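Trelline Teaching Cell: Pre-Session Inspection Checklist, Remote and Hand-Guided Demonstration

Site: Vukum training facility
Task: Board handling, grasp and place
Date of inspection: June 12, 2025
Inspected by: Guilan Kong
Status: Approved for use with conditions (see Section 5)

This checklist is to be completed before the first demonstration of each shift and after any change of gripper, control handle or task materials. Items marked Fail must be corrected before the arm is powered. Items marked Conditional may remain open for the current shift only.

Section 1. Work area

1.1 Floor clear within the marked boundary. Pass.
1.2 Boundary tape intact and visible from the operator station. Pass. Tape replaced in April.
1.3 Spare boards stored outside the reach of the arm. Conditional. The storage rack has been moved, but its new position is not yet shown on the cell drawing.
1.4 Lighting adequate for the wrist camera. Pass. Shadows on the work are acceptable provided the operator can still tell the face of the board from its edge on the monitor.

Section 2. Stops and limits

2.1 Emergency stop at operator station tested. Pass.
2.2 Emergency stop on hand-guiding handle tested. Pass. Button travel is stiff; report any further change.
2.3 Arm speed limit set for hand guiding. Pass. Limit confirmed at 50 millimeters per second.
2.4 Arm holds position when the enabling switch is released. Pass. Tested with and without a board in the gripper.

Section 3. Remote control

3.1 Control handle returns to neutral. Pass.
3.2 Delay between handle and arm within limit. Pass. Measured at about 100 milliseconds.
3.3 Operator and observer both present and named in the session log. Pass.
3.4 Control passes to one station at a time. Fail at first check, corrected. The Flovimetti console remained active after handover to the hand-guiding station. The console was restarted and the handover repeated without fault.

Section 4. Gripper and grasp

4.1 Fingers inspected for wear, cracks and rough edges. Conditional. Inspect the fingertips and the open struts of the outer frame before each session, and record any notch or rough projection in the log.
4.2 Fingers placed on either side of the board before closing. Pass. The operator shall check both fingers in the wrist view and shall not close on a board when only one finger can be seen.
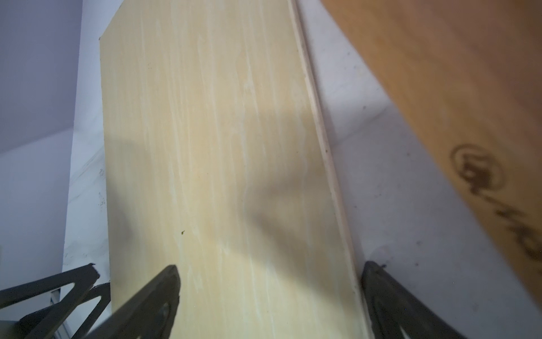 4.3 Closing force set for sheet material. Pass. The setting is to be read back aloud by the observer before recording begins.
4.4 Hands clear of the board during closing. Pass. Under hand guiding, the operator's free hand stays on the handle or at the operator's side. It is not to be used to steady the board.
4.5 Board edges checked for splinters and loose chips. Pass. Gloves are required for loading and removed before the control handle is used.

Section 5. Conditions and follow-up

Item 1.3: The cell drawing is to be revised and posted at the Lục station.
Item 3.4: If the console fault occurs again, remote demonstrations shall stop and the fault shall be reported to the shift lead.
Item 4.1: The finger set is to be reviewed after 12 further sessions, or sooner if a fingertip marks the board.

Demonstrations in which a stop was pressed are to be kept and labeled as stopped. They may not be deleted by the operator.

Signed: Guilan Kong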